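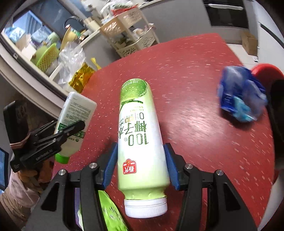
1/ Ormsby court records, what the December filing schedule changes. Thread for people who pull case files for work.

Search cases, parties, docket no.

2/ The county clerk moves all felony assault and domestic violence dockets to the Lollier system on the first of December. The old index stays readable but stops taking new entries.

3/ Charging documents will post after first appearance. Under the current practice they post at filing, so expect a gap between the arrest log and anything you can cite.

4/ Affidavits in support of a warrant are handled separately. They stay sealed until the return is filed, then go through redaction. Victim name, street address and the names of minors come out. Street name alone stays in.

5/ The clerk's notice lists 324 open files to be migrated. Closed files are not in that number and have no date yet.

6/ Docket numbers change format. The year goes first, then the division code, then the sequence. Old numbers resolve in the search box only if you drop the leading zeros. I tested this on the demo site and it failed on 3 consolidated cases — in each one only the lead number came back.

7/ Protective orders are the part to watch. Cukcombe made the same move earlier and its orders showed as "inactive" whenever a hearing was continued. The orders were still in force. The status field was reading the hearing date.

8/ If you report on a protective order, get the signed order itself. Do not cite the status field. Same goes for bond conditions, which sit in a free-text note and don't show up in search.

9/ Fees: viewing is free, certified copies are not. Bulk requests are capped at 1,000 pages per account per month. Prasudska Street annex keeps its public terminals and they don't count against the cap.

10/ Written comments on the redaction rule close 17 August 2026. Send them to the clerk's office, civil and criminal divisions both, with the rule number in the subject line.

11/ Correction to post 3: misdemeanor complaints still post at filing. The delay covers felony charges only.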